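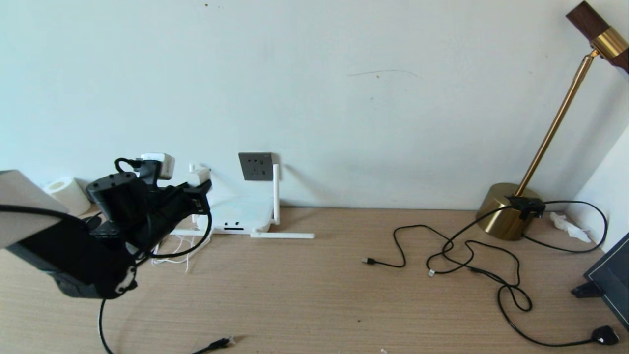 Home Explore Topics Log in
Search posts Search
Posted in: Arms & Grippers / Bench Notes

Kastden
Nov 7, 2018

1/ Spent the last few evenings swapping between two grippers on the same arm, the Purkel and the Imside. Same controller, same test objects. Posting my notes because I couldn't find a side by side of these two when I was shopping.

2/ Cable routing first. It took longer than any of the testing. The arm has a loop of cable that needs slack when the wrist turns, and if the loop is too short the gripper stops early and you get a position error that looks like a motor fault. I chased that for an hour in April and again this week.

3/ Leave more slack than you think, then turn the wrist by hand through the whole range with the power off. If the cable pulls anywhere, redo it.

4/ Purkel: closes fast, and the pads are soft. Good on round things and on anything light. On a flat USB plug lying on a desk it pushes the plug away about as often as it picks it up. The fingertips are too thick to get under the edge.

5/ Imside: slower, thinner tips. Picks up the same plug nearly every time if the approach is straight down. At an angle it's no better than the other one. The tips also mark soft plastic, so don't use it on anything you care about.

6/ I logged 2534 closes total over both grippers before I stopped. 279 of those were failed grabs. I didn't split the count by gripper until late, so I'm not going to give you a percentage for each. Next round I will.

7/ Cables are the worst thing to pick up with either one. They move when you touch them and the far end is usually caught on something. Plug ends are fine. The middle of a loop is a mess.

8/ Controller is the Parsons board. The default current limit was set to 700 mA, and the Purkel would not hold a full mug at that setting. Raised it in small steps until it did. Check the motor temperature if you do this. Mine got too warm to keep a finger on and I backed it down a step.

9/ Serial over USB dropped twice. Both times it was the connector at the gripper end working loose from vibration. Put a strap on it. No drops after that.

10/ Camera: left the exposure on auto for the first set and the picture kept shifting whenever the arm came near a white wall. Locked it at 3200 K white balance with fixed exposure and the detection settled down. Should have done that before the first run.

11/ Which one would I keep? For small parts on a desk, the Imside. For cups, bottles and fruit, the Purkel. If you only buy one and don't know yet what you'll pick up, the Purkel is easier to live with because a bad grab usually doesn't damage anything.

12/ Still to do: a longer wrist cable, a second set of pads for the Purkel, and the same test with separate counts. I'll add the results to this thread when I have them.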